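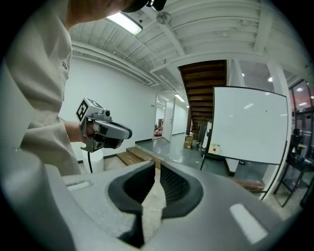 *Two of our hand-held grippers in the ground-floor workshop, Turkthorpe.*

## About Flolter

Flolter is a shared workshop in Turkthorpe where people build robots and the tools that go with them. Fidel Ulloa started it in his garage with a second-hand lathe and moved it here when the garage got too full. We now have 36 members. Most have day jobs in something else.

The main project at present is the Florkarari, a hand-held gripper that you carry and work yourself. It has two rubber-faced fingers and a small camera, and the printed marker cube on top lets the software work out where the gripper is in the room. We record ordinary jobs with it, such as stacking cups or putting tools away, and use the recordings to teach a bench-top arm to do the same.

The first version cost us some £400 in parts and was too heavy to hold for long. The current one comes in at £300. Ozoliņš, our name for the arm, is still slow with anything soft, and tea towels are the worst.

### Using the workshop

Members can come in from 8am to 10pm. Bench space is shared, so please clear up after yourself and put your name on anything you leave under the stairs. The whiteboard is for anyone to use.

New members do a short induction on the lathe and the printers, in groups of up to 6. We take no new members in August. To ask about joining, ring the bell and speak to Fidel, or leave a note in the letterbox.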